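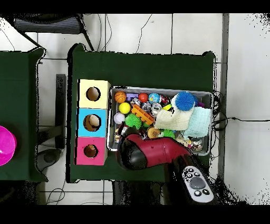
철수랑 재배치는 완전히 다른 말인데 왜 제목에 철수라고 쓰셨어요, 클론드니스 쪽은 한 명도 뺀다고 한 적이 없습니다, 라는 댓글이 새벽에 달려 있었다. 아침에 눈 뜨자마자 휴대폰으로 그걸 읽고 이불 속에서 한참 누워 있었다. 맞는 말이라서 더 할 말이 없었다. 원문을 다시 찾아보니 정말로 '다시 배치한다'는 뜻의 동사였고, 나는 어젯밤에 졸면서 그걸 '철수'로 옮겨 놓고 심지어 제목에까지 올렸다. 아이고.

2023년 6월 6일. 쉬는 날이라 늦잠을 자려고 했는데 저 댓글 때문에 다 틀렸다. 일단 제목부터 고쳤다. '클론드니스, 콜라흐 고지 병력 재배치 발표'. 고치고 나니 훨씬 심심해 보인다. 철수라고 쓰면 사람들이 눌러 보고 재배치라고 쓰면 안 눌러 본다는 걸 나도 알고는 있는데, 그렇다고 일부러 그런 건 진짜 아니다. 졸았을 뿐이다. (졸면서 남의 나라 군대를 통째로 철수시킨 사람이 됐다...)

답글을 어떻게 달까 하다가 세 번이나 지웠다 썼다. 처음에는 변명이 너무 길었고, 두 번째 거는 너무 굽실거렸고, 세 번째 거는 왠지 화난 사람 같았다. 결국 "지적 감사합니다, 제목과 둘째 문단 수정했습니다" 한 줄로 끝냈다. 그분이 또 읽으실지는 모르겠다. 말투로 봐서는 이쪽 일을 꽤 아는 분 같던데, 그런 분이 왜 내 블로그까지 흘러 들어오셨는지도 좀 궁금하다.

열 시에 사이렌이 울렸다. 설거지하다가 고무장갑 낀 채로 그냥 서 있었다. 어릴 때는 저 소리가 무서웠고 학교 다닐 때는 별생각이 없었는데, 요즘은 국경이 어쩌고 초소가 어쩌고 하는 기사를 매일 읽다 보니 느낌이 또 다르다. 할아버지 생각도 조금 했다. 할아버지는 전쟁 얘기를 거의 안 하셨고, 한다 해도 발이 시렸다는 얘기만 하셨다. 발이 시렸다, 양말이 안 말랐다, 그 얘기뿐이었다. 나는 그게 시시해서 더 물어보지도 않았다. 지금 같으면 양말 얘기만 한 시간은 물어봤을 텐데!

아무튼 콜라흐 얘기를 좀 정리해 두고 싶다. 블로그에 쓰는 글은 자꾸 딱딱해져서, 내가 뭘 어디까지 이해했는지는 여기에 적어 봐야 안다.

콜라흐는 산이라고 하기에는 낮고 언덕이라고 하기에는 높은 땅이다. 동쪽은 레니크, 서쪽은 클론드니스. 휴전선이 그 위로 지나가는데 처음 그을 때 지도 축척이 너무 작아서 선 두께가 그대로 분쟁 지역이 되어 버렸다고 한다. 이게 벌써 70년 된 이야기다. 연필 선 하나 때문에 그 세월을 서로 노려보고 있다니 처음 읽었을 때는 농담인 줄 알았다. 그런데 양쪽 다 그 선의 바깥쪽 테두리를 자기네 경계라고 주장하니까 가운데에 양쪽 모두의 땅인 길쭉한 띠가 생긴다. 거기 우물이 있고, 양 치는 사람들이 있고, 2월에 총소리가 난 곳도 거기다.

2월 일은 지금도 말이 엇갈린다. 레니크 쪽 발표로는 순찰대가 경고 사격을 받았다고 하고, 클론드니스 쪽은 자기네가 먼저 받았다고 한다. 다친 사람은 없었다고 양쪽이 다 말하니 그거 하나는 믿어도 되겠지. 그 뒤로 클론드니스가 병력을 늘렸고, 레니크 참모부는 "모든 상황에 준비되어 있다"는 성명을 냈고, 그다음 주에는 클론드니스가 거의 똑같은 문장으로 성명을 냈다. 번역하다가 내가 같은 걸 두 번 열어 놓은 줄 알고 창을 닫았다가 다시 켰다. 준비, 의지, 단호, 주권. 이 단어 네 개만 돌려 쓰면 성명이 하나씩 나오는 것 같다. 나중에는 단축키로 등록해 놓을까 진지하게 고민했다.

그러다 이번에 나온 게 그 재배치 발표다. 고지 앞줄에 있던 병력 800명을 9킬로미터 뒤로 옮긴다는 내용이고, 기한은 안 적혀 있다. 뒤로 옮기니까 물러나는 것처럼 보이는데(그래서 내가 철수라고 썼겠지, 졸면서), 옮겨 가는 자리가 포장도로 옆이라서 마음만 먹으면 금방 다시 올라올 수 있다고 한다. 레니크 신문 사설은 이걸 두고 눈속임이라고 했고, 클론드니스 신문은 통 큰 양보라고 했다. 같은 발표문을 읽고 말이다. 나는 둘 다 조금씩 맞을 수도 있겠다 싶은데 이런 소리를 블로그에 쓰면 양쪽에서 다 혼난다. 저번에도 혼났다.

점심은 비빔국수. 오이가 물러서 반은 버렸다. 먹으면서 하르토노 쪽 자료를 읽었는데 국물 없는 거 먹길 잘했다, 종이에 양념이 두 방울 튀었다. 하르토노는 그쪽에서 감시탑하고 열화상 장비를 파는 회사인데, 웃긴 건 양쪽에 다 판다는 거다. 레니크 쪽 탑이나 클론드니스 쪽 탑이나 같은 공장에서 나온다. 고장 나면 같은 정비 기사가 온다는 소문도 있던데 이건 게시판 글이라 블로그에는 못 쓴다. 근데 상상하면 자꾸 재미있다. 오전에는 이쪽 탑에 올라가서 나사를 조이고, 오후에는 검문소를 빙 돌아서 저쪽 탑에 올라가 똑같은 나사를 조이는 사람. 그 사람은 양쪽 커피 맛을 다 알겠지. 누가 그 사람 인터뷰 좀 해 줬으면 좋겠다. 나는 장군들 성명보다 그게 백배는 더 읽고 싶다.

하르토노 보도자료에는 '안정화에 기여'라는 말이 여러 번 나온다. 안정화가 되면 탑이 덜 팔릴 텐데 무슨 기여를 한다는 건지. 이런 거 한 줄 한 줄 옮기고 있으면 속이 꼬인다. 그래도 숫자가 제대로 적힌 자료가 그나마 거기밖에 없어서 안 볼 수가 없다. 군에서 나온 문서는 죄다 '상당수', '일정 기간', '적절한 거리'다. 상당수가 몇 명인지, 적절한 거리가 어디까지인지. 그래서 이번 발표에 병력 수하고 거리가 딱 찍혀 나왔을 때 내가 그렇게 흥분했나 보다. 흥분해서 밤늦게까지 하다가 졸았고, 졸아서 철수가 됐고.

오후에는 낮잠을 잘까 하다가 지도를 그렸다. 예전부터 블로그에 올리려고 벼르던 건데, 인터넷에 있는 콜라흐 지도는 레니크 지도 아니면 클론드니스 지도라서 어느 걸 가져와도 항의가 들어온다. 내가 직접 그리면 괜찮겠지 했더니 웬걸, 선을 어디에 긋느냐에서 바로 막혔다. 두 줄로 그으면 분쟁을 인정하는 꼴이고 한 줄로 그으면 한쪽 편이고 점선은 또 점선대로 뜻이 있다고 한다. 색연필을 깎고 또 깎다가 결국 선은 나중에 긋기로 하고 우물이랑 도로랑 양 우리만 그려 놨다. 양은 생각보다 잘 그려졌다. 네 마리 그렸다. 그중 한 마리는 개처럼 생겼는데 뭐 양 떼에는 개도 있어야 하니까.

그리다 보니 띠 안에 사는 사람들 얘기가 자꾸 걸렸다. 기사에는 거의 안 나온다. 작년엔가 어느 구호 단체 소식지에서 읽은 걸로는 그 안에 대략 50가구가 산다는데, 학교는 레니크 쪽으로 다니고 장은 클론드니스 쪽으로 보러 간다고 했다. 그러니까 아이는 아침에 동쪽 검문소를 지나고 엄마는 서쪽 검문소를 지나는 집도 있다는 거다. 앞줄 병력이 뒤로 가면 검문소도 같이 뒤로 가는 건지, 아니면 검문소만 그대로 남는 건지가 나는 제일 궁금한데 발표문에는 그 말이 한 줄도 없다. 사설에도 없다. 원문을 세 번 읽었는데 없다. 이걸 글 끝에 덧붙일까 말까 망설이다가 덧붙였다. 의견은 빼고, 발표문에 검문소 언급은 없었다고만 썼다.

저녁 먹기 전에 엄마한테 전화가 왔다. 태극기 달았느냐고. 안 달았다고 하니까 조기로 달아야 되는 날이라고, 깃봉에서 깃 폭만큼 내리는 거라고 한참 설명하셨다. 집에 국기가 없다는 말은 차마 못 했다. 아, 그리고 아직도 그 남의 나라 싸우는 거 베끼고 있냐고 물으셨다. 베끼는 게 아니고 번역이라고 했더니 돈은 되냐고 하셔서 화제를 돌렸다. 사과를 보내신다는데 지난번 것도 아직 남았다.

사실 왜 하느냐고 물으면 나도 대답이 시원찮다. 처음에는 그쪽 말 공부하려고 시작했다. 교재에 나오는 건 맨날 시장에서 토마토 사는 얘기라서 지겨웠고, 그러다 신문을 읽기 시작했는데 신문에는 맨날 콜라흐 얘기였다. 그래서 지금 나는 토마토 값은 못 깎아도 휴전 감시, 완충 지대, 상호 검증 같은 말은 술술 나온다. 언젠가 그 동네 여행을 가게 되면 시장에서 얼마나 이상한 사람으로 보일까. 아주머니, 이 가격의 단계적 감축을 요구합니다!

자기 전에 한 번 더 들어가 봤더니 그분이 답글을 달아 놓으셨다. 빨리 고쳐 주셔서 고맙다고, 그리고 넷째 문단의 '여단'도 '대대'가 맞는 것 같다고. 사전 찾아보니 또 맞다. 우와 창피해. 그 인원이 여단일 리가 없지, 조금만 생각해 봤어도. 그래도 말투가 아침보다는 부드러워져서 기분은 좀 나아졌다. 검문소 얘기에 대해서도 한 줄 적어 주셨는데, 자기도 그게 궁금해서 레니크 쪽 라디오를 계속 듣고 있는데 아직 나온 게 없다고 한다. 라디오라니. 나는 라디오는 생각도 못 했다. 듣기가 약해서 맨날 글만 읽었는데, 주소를 물어봐도 되려나. 너무 염치없나. 일단 물어보는 답글을 써 놓고 아직 등록은 안 눌렀다.

대대로 고쳤고, 지도는 책상에 그대로 뒀다. 내일은 출근이니까 오늘은 진짜로 열두 시 전에 불 끈다. 하르토노 자료 나머지 두 장은 지하철에서 읽기로.

추가. 방금 답글 등록 눌렀다.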